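27th February, Brerwood courtyard, blue table

Out on the metal table again, bench inside is full of Sayaka's jigs. Aiman on the toys, me on notes. Warm, bit of wind. Moved the loose papers indoors after the second chase across the asphalt.

Job for the day: small things into the black box, back out, repeat. Sizes all over the place so the order matters more than I thought. Big soft ones first and they spring back up and fill the whole box. Small ones first and they vanish to the bottom, then it's a rummage. Going with small first for now, will see if Aiman still agrees after lunch.

Table notes. Surface is slick where the paint has worn shiny, rougher where it's scuffed. Round hole with the dark ring is a nuisance, keep the toys back from it. Box stays behind it, open side up, don't shift it between rounds or the tallies are useless.

Striped plush (white with black) is the favourite to test with. Stands on its own legs if you set it down gently, flops if you dont. Pale roundish one with the pinky-red patches wants a hand on it near the table edge. 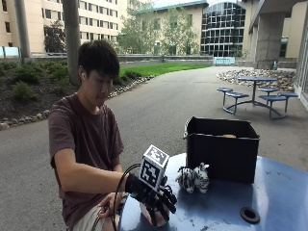

Rounds

Target 30 before lunch, got 13. Slow start, my fault, had the tally sheet from the Clelum job and was filling in the wrong colums. Aiman noticed at round six. Redid the sheet, kept the counts, binned the times.

Things falling on the ground: write them down as drops, do NOT quietly pick up and carry on. Sayaka wants these kept separate.

Plush is collecting grit off the asphalt. Wipe down before it goes back in the tub.

To do
- shade cloth, glare off the tabletop is bad by late morning
- something to plug that hole, tape won't hold in the heat
- ask Okonkwo if the taller box is coming or not
- Sayaka to check the new sheet before we print more

Back out at 2 if the wind drops, otherwise inside on the low bench.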